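Minutes – cabinet task, teleoperation trials
Present: Pilar Zúñiga (chair), Mingxuan Song, Slavica Janevski, Thắng Đinh (minutes). Apologies: Zhiqiang Fu.
Meeting opened at 2 p.m. Minutes of the February meeting accepted with one spelling fix.
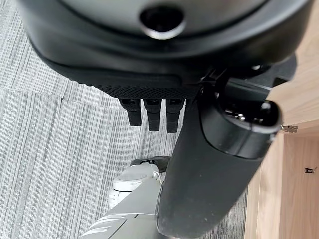
Kuston Remote Handling Group, Edport office

1. Recording status
Mingxuan reported 27 usable demonstrations of the box file task. The target for the first training run is 700. Pilar asked whether that can be reached with one headset. Mingxuan thinks it can if two people take turns, 15 minutes each.

2. Headset operation
Slavica has been matching her hand position to the robot's before each start. When she skips this, the arm jumps at the first move. Agreed that the match step goes on the start sheet.

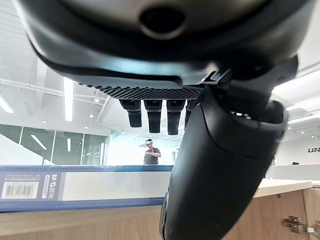 Wrist camera view, headset operator at the back

Thắng noted that new operators tend to rush the reach. He will write half a page on pace – slow near the cabinet, normal speed elsewhere.

3. Wrist cameras
The housing and fingers take up a lot of the wrist view. Slavica would like to try a lower mounting angle. Mingxuan prefers to leave it alone until the first run is trained, so that all the recordings match. Left as is for now.

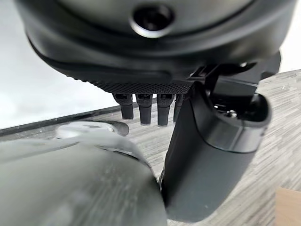
4. Cabinet task

Start position discussed. Each recording will begin with the doors open; opening them becomes a separate task later. Provska has asked for the file to be placed flat on the shelf, and Pilar will confirm this with them in writing. The Macedo site will use the same start position. 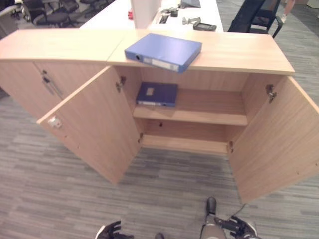
Should a demonstration be kept if the operator drops the file and picks it up again?
Keep it, but tag it as a recovery so it can be left out of the first run.

Actions
Thắng: pace notes, start sheet.
Pilar: letter to Provska.
Mingxuan: add the recovery tag.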